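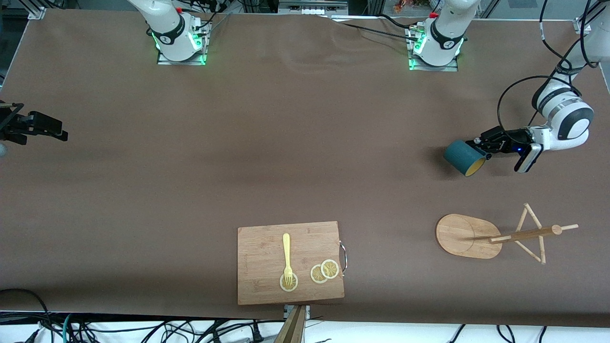 ## Slicing lemons for a pitcher

One lemon gives enough rounds for a two-quart pitcher or four cups of tea. You need a cutting board, a small sharp knife and a fork.

1. Scrub the lemon under warm water for half a minute and dry it. Waxed ones need a second scrub.
2. Put a damp dishcloth under the board if it slides. Bamboo slips more than you'd expect on a smooth table.
3. Trim both ends until you see flesh.
4. Hold the lemon on its side with your fingertips tucked in and cut straight down. Aim for slices as thick as a pencil – thinner ones fall apart once they're wet.
5. Flick out the seeds with one tine of the fork.

Move the slices with the fork. Go in near the rind, where it holds best, and lift. A plastic fork is fine for this, but it bends if you try to pick up a whole stack. If two slices stick together, slide a tine between them and turn it a little.

For tea, put the slice in the cup after pouring. For cold water, put the slices in first and press them once against the side with the back of a spoon.

Leftover slices keep for three days in a lidded box in the fridge. To freeze them, lay them flat on parchment without touching, freeze overnight, then bag them. I froze 55 last June and used the last of them in winter.

### Cleaning up

Rinse the board right away and wash it with dish soap. Don't soak bamboo or put it in the dishwasher. Stand it on edge to dry, and rub in a little mineral oil when it starts to look dull.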